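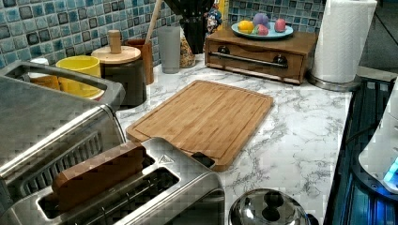 OWNER'S HANDBOOK > TOWING > PART 6: FITTING AND SETTING UP YOUR TOW BAR ELECTRICS

Right, so the bar itself is bolted on (if it isn't, go back to Part 5, I'll wait) and now you want lights that work and a van that knows it's pulling something. I've fitted the Skament kit to my own Ruddock pickup twice, once badly and once properly, and this part of the guide is the proper one with the bad one's mistakes marked as cautions!

These steps cover the Ruddock double cab and the Ruddock panel van. The single cab has its loom on the other side and Jozef Dewulf has written that up separately in Part 6B, so please don't follow mine for it.

What you need

The Skament towing module and its loom
The 13-pin socket with its rubber gasket
A 15 amp fuse and a spare
Trim tool, 10 mm spanner, torch
A test board, or a trailer you know has good lights

Allow an afternoon. The kit leaflet says less, but whoever timed it has never had to get the rear trim off a van that's been full of plaster dust for years.

Before you start

1. Park on level ground, handbrake on, in gear or in Park.

2. Take the key well away from the vehicle. Mine lives in the kitchen while I'm doing this.

3. Open the bonnet and disconnect the negative battery lead. Tuck it to one side so it can't spring back onto the post.

CAUTION: Wait a few minutes before unplugging anything. The body computer stays awake for a bit after the doors shut, and if you pull a connector while it's awake you get a dashboard full of warning lights. Ask me how I know.

Fitting the module

4. Take off the left-hand rear light. There are two bolts on the inside edge, then it pulls straight back. Be firm, and keep a hand under it.

5. Behind the light you'll find a white plug taped to the body. This is the factory towing connector, and if yours hasn't got one, stop here and see the note below.

6. Peel off the tape, push the Skament plug home until it clicks, and give it a small tug to check.

7. Feed the loom down through the rubber grommet. A smear of washing-up liquid helps no end (thank you Chaminda Akanda, who watched me swear at that grommet for ages before mentioning it).

8. Stick the module to clean, bare metal with the pad supplied, with the cable end pointing down so that water runs away from it.

NOTE: Early panel vans didn't get the factory connector. You need the Plarkatley adaptor loom, which joins at the fuse box behind the glovebox. It comes with its own sheet and it's a good one, so I won't repeat it.

Fitting the socket

9. Slide the gasket over the loom first. First! I've had the whole socket wired and screwed down with the gasket still sitting on the bench.

10. Bolt the socket to its bracket, flap hinge at the top.

11. Clip the loom along the bar every hand's width or so, clear of the exhaust and the spare wheel winch. Leave a little slack near the socket.

12. Put the fuse in the empty slot marked TOW, then reconnect the battery.

Telling the vehicle it has a tow bar

13. Switch the ignition on but don't start the engine. On the dash, go to Settings, then Vehicle, then Trailer.

14. Scroll to Trailer Module and choose Add. The screen goes blank for up to 40 seconds. Leave it alone.

15. When the little trailer symbol comes up, plug in your test board and work through sidelights, indicators, brake lights, fog and reverse. Get someone to stand behind if you can. Gadisa Habte does mine, and shouts the results.

16. Check that the rear parking sensors go quiet with the board plugged in and come back when you unplug it.

If the symbol doesn't come up

Switch off, lock the vehicle, leave it alone for a quarter of an hour and start again from step 13. If it shows code 288, it can't see the module, and nine times out of ten the plug from step 6 isn't fully home. Any other code wants a proper reader. Biltuvbridge will do it if you ring ahead, and Natnael Zeleke on the parts desk knows this kit inside out.

CAUTION: Don't tow with a fault showing. Stability control for the trailer is switched off whenever that light is on, even if all the lamps are working nicely.

Your first tow

Pick something light and somewhere quiet. Stop after the first few miles and have a look at the socket, the loom clips and the breakaway cable, then check the bar bolts again with the torque figures from Part 5. You'll find the vehicle holds its gears longer and the cruise control drops out on steep hills, both normal with the trailer setting on.

Part 7 covers nose weight and loading.

Last revised 2024-11-23. Corrections to Eyerusalem Woldegiorgis, please, with your model and year.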